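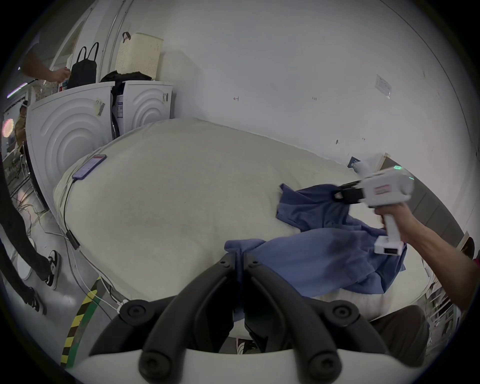 Blue garment on the table, February.

Avside Clothing Exchange
Minutes of the February meeting

The meeting opened at 6:30 p.m. The chair and secretary were present, along with the floor lead, the intake lead and the repair table. Apologies came from the Rakora drop-off point.

1. Minutes of the last meeting

Approved with one correction. Under "Storage," the sentence about the back shelves should have said that winter coats stay until the end of April, not March.

2. Matters arising

The side door has been planed and now shuts. The key for the bin shed is still missing. The secretary will ask the landlord for a copy and the exchange will pay for it if asked.

The sign for the Rakora drop-off point was printed with the old hours. A sticker will go over the hours until the signs are next reordered.

3. Money

The balance at the end of the month was $1329. The rent for the quarter has gone out of this already. One bill is outstanding, from Dal Bello, for the two replacement wheels on the rolling rack. The repair table said one wheel arrived with the wrong thread and has been sent back. Agreed to pay for the good wheel now and hold the rest.

The door collection was lower than last winter. It was suggested that the jar be moved from the counter to the exit. Another member thought people would feel watched there. Left as it is.

4. Intake

We took in 83 bags over the month, more than the sorting shelves can hold. Bags were stacked in the corridor twice and the building manager has asked that this not happen again, as the corridor is a fire route.

Discussion was long. Points raised:

Bags are arriving mixed, with bedding and shoes in with clothes. Most of the sorting time goes on these.

People leave bags outside when we are closed. Two were rained on and had to be thrown out.

Children's sizes are short, especially school pants. Men's shirts and T-shirts are well over what we can hang.

Agreed: intake will close for one week after the spring swap so the shelves can be cleared. A notice will go up at the counter and at Rakora. No more men's T-shirts will be accepted until the rail is down to one row. The intake lead will write a short list of what we take and what we do not, in large type.

A proposal to charge for late bags was not seconded.

5. Sorting and folding

The floor lead asked that everyone fold the same way. At present shirts on the shelf are in three or four different folds and the piles fall over when someone pulls one out. The way agreed was: face down, sleeves in, sides to the middle, hem up to the collar. Sweaters the same but not pressed flat. Anything with a hood goes on a hanger.

Items should be checked for stains and missing buttons when they are laid out flat, before folding. Last month several were found on the shelf with marks under the arms. Anything doubtful goes in the gray tub for the repair table.

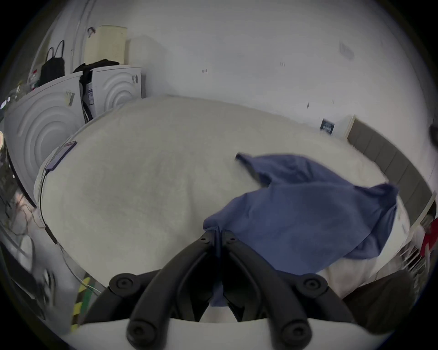
6. Repair table

The repair table is caught up on buttons and hems. Zippers are behind. A box of zippers was ordered from Protance and came in the wrong lengths, mostly too short for jackets. They will be kept for skirts and cushion covers.

The sewing machine skips stitches on denim. A heavier needle helps a little. A service was priced last year and the price was thought too high. The secretary will get a new quote before the next meeting.

Asked whether we should turn T-shirts past saving into cleaning rags. Agreed, cotton only, cut and bundled, free to anyone who wants them.

7. Spring swap

The hall is booked from 10 a.m. to 2 p.m. The hall allows no more than 100 people inside at one time, so there will be one person on the door. Tables to be set out by 9 a.m.

Flyers: 700 to be printed, same design as last year with the new date. The yellow paper was hard to read and white will be used. The school has agreed to send some home with students.

Tokens or no tokens was discussed again. Vote was for tokens, one per item brought, with five given free at the door to anyone who brings nothing. To be reviewed after the swap.

8. Any other business

The kettle trips the switch if the steamer is on. Please use one at a time.

Lost property: one umbrella, one child's glove, one pair of reading glasses. All are in the counter drawer.

The meeting closed at 8:10 p.m. Next meeting in March, same room, same time. Items for the agenda to the secretary a week ahead.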